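**Vilik arm kit: the new rental plan, and what we learned from the first customers**

From Friday the Vilik tabletop arm can be rented by the week. Many of you asked for this since January, when we showed the kit at the open day in Culberg, and the most common reason was simple: people wanted to try it on their own goods before they asked their boss for money. So now it is possible, and I will try to explain what you receive and what you should not expect.

The rental includes one arm with a two-finger gripper, the power supply, the control box, all cables, and a laptop with the teaching software already installed. You need a stable table and a normal wall socket. The arm is fixed to the table with clamps, so there is no drilling. Antonina Hutsuliak from our support team makes a video call with every new customer on the first morning, and in most cases the arm makes its first movement before lunch.

What does it do well? Small packing work. The customers who tested the kit in spring used it for putting goods in boxes, taking returned goods out again, and closing light lids. Drusport, the online sports store, had it on a bench in the returns room for 3 weeks. Their people open the returned shoe boxes, and the arm lifts the shoe and turns it so that a person can check the sole and the label. It is not faster than a person. We say this openly, because one or two visitors at the open day thought it would be. The value for Drusport was that one worker could look after the arm and write the return notes at the same time.

Teaching is done by hand. You hold the arm, move it where you want, press the button on the software, and the position is saved. For a simple pick from a box you will need to save the position above the box, the position at the item, and the way out. Please save also one extra position high above the lid. Gaurav Pandey, who wrote the first teaching guide, left this out by mistake, and several testers had the gripper touching a raised lid on the way back. The guide is corrected now, page 2.

Some honest remarks about the limits:

- Soft and dark materials are harder. A knit shoe changes its form when the fingers close, so start with low grip force and increase it slowly.
- Laces can get between the fingers. Tuck them in, or take the shoe at the heel.
- The gripper does not know what it holds. If you change from one shoe model to another one with a higher heel, you should teach the pick position again.
- Cables need some attention. Let them hang with enough slack for the full reach, and watch one complete cycle at slow speed before you leave the arm running.

About the surface: a cloth on the table is fine, and many customers like it because goods do not slide. If you use one with printed lines, it also helps to put the box back in the same place. Only be sure that the clamps stand on the bare table and not on the cloth, otherwise the arm base will move a little with each cycle and your saved positions will be wrong by the afternoon.

**Price and delivery.** The weekly rental is 200 euros, and the delivery is included if you are in the Culberg or Issa area. For other places we will send you an offer. If you decide to buy the kit later, we take the first rental week off the price. A replacement for a broken part is sent within 72 hours, and finger pads are free during the rental – they wear out, this is normal, please do not try to glue them.

**How to book.** Answer this newsletter with your company name, the week you would like, and a short description of what you want to pick. A photo of the item next to a ruler is very useful. Antonina will tell you if she thinks the gripper is not suitable, and she does say no sometimes. Glass bottles and open food are not possible with this model.

We also have a small number of places for the teaching course in Issa. It takes one day, the group is small, and everybody works with an arm. Bring your own items if you can carry them. The course costs nothing for rental customers, and you can send 2 persons from one company.

One more question came by mail several times: can the arm also put the paper back around the goods? At the moment, no. Thin paper tears or sticks to the pads, and we have not found a setting that works every time. 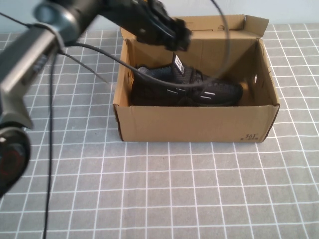 Gaurav is trying a different pad material for this, with a softer edge, and he will write about his results in the next newsletter. If you have a kind of wrapping paper that you would like him to test, send a few sheets to the Issa office with your name on the envelope.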